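Burkeck > Workshop notes > Galleries > House rules for the pick cell

Home Notes Galleries Downloads Contact

House rules for the pick cell, in pictures

Hello again! A few of you wrote in after the September post asking what our robot rules look like in practice, so I've put together a small gallery from the Burkeck shop floor. The full rulebook runs to 40 pages and I wouldn't wish it on anyone over lunch, so I've stuck to the bits I get asked for most (and the bits I get moaned at for most, which are largely the same bits).

Rule one is about the bins. Blue totes on the roller lanes, open side up, and each one pushed right home against the steel rail before anybody presses start.

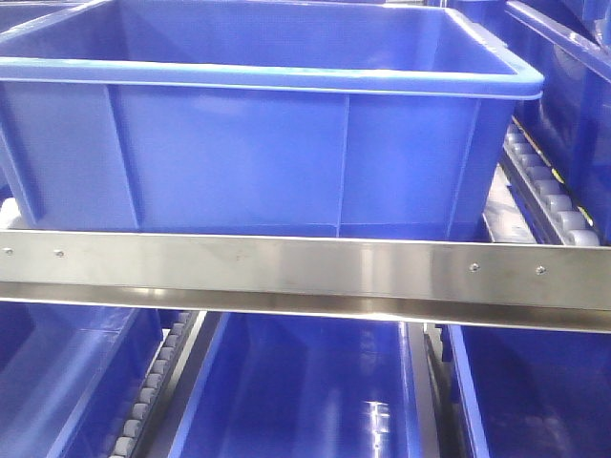 I was a bit of a pain over this when we wrote it. Our old wording said totes should be "seated properly", and everybody on shift had a different idea of properly! The new wording says touching the rail, full stop. We also put a top weight on the lane sheet, and if a tote looks overfilled it goes back to packing. No arguing with the scales.

Rule two is the walk-round. You go right round the rollers before a run, look under the tracks as well as along them, and check where everyone is standing. Feet count. If somebody's shoes are anywhere near the conveyor legs, you say something out loud and wait for an answer. It takes a minute or two and it's the one I'd keep if I had to bin all the others.

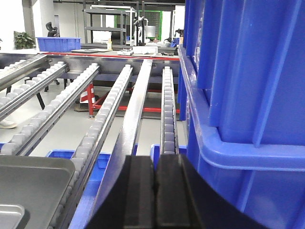 A reader at Wastwood wrote to say they do the same walk-round but with two people, one on each side, and that the second person found a dropped bolt under their rollers in the very first week. They also wanted to know whether we sign for it. We do, on a card by the stop button, and the card gets binned at the end of the shift because the log has the same thing in it.

On to gripping, then. Sheet metal parts are taken by the edge, with the fingers closed on the rim and kept off the flat faces. We teach the approach at slow speed first, every time, even when it's a part we know inside out.
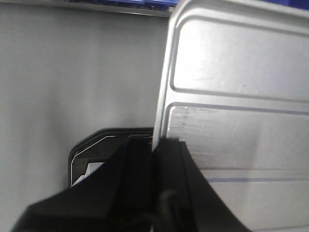 We got the slow-approach rule from Inik, who set up our cell and were very firm about it (rightly, I was the one in a hurry). New part, new program, new fingertips: any of those and you're back to slow. I've logged 655 slow approaches so far and yes, I do get teased for keeping the tally. The full log stands at 2,845 picks, each with a tick for speed and a tick for grip, and a space for grumbles. The grumbles are the best reading.

One more on the same subject. Once the fingers are shut on an edge, hands stay out. You don't steady the part, you don't brush a bit of swarf off it, you don't straighten it up a touch. If it looks wrong, press stop, let the arm settle, and then open the guard.
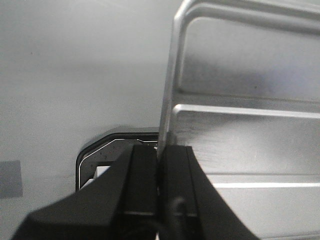
Hashemi's people think we're too soft here, and told me so in a long and very friendly email: in their shop the guard can't be opened at all until the part has been set down, and they reckon leaving it to the operator's judgement is asking for trouble on a tired afternoon. I've gone back and forth on it. A held part can drop when you least want it to, so I can see their point, and I've pencilled it in for the next rewrite.

If you'd like the lane sheet or the walk-round card to copy, they're both under Downloads. Change whatever you like, and do tell me what you changed!

Last updated: April 27, 2019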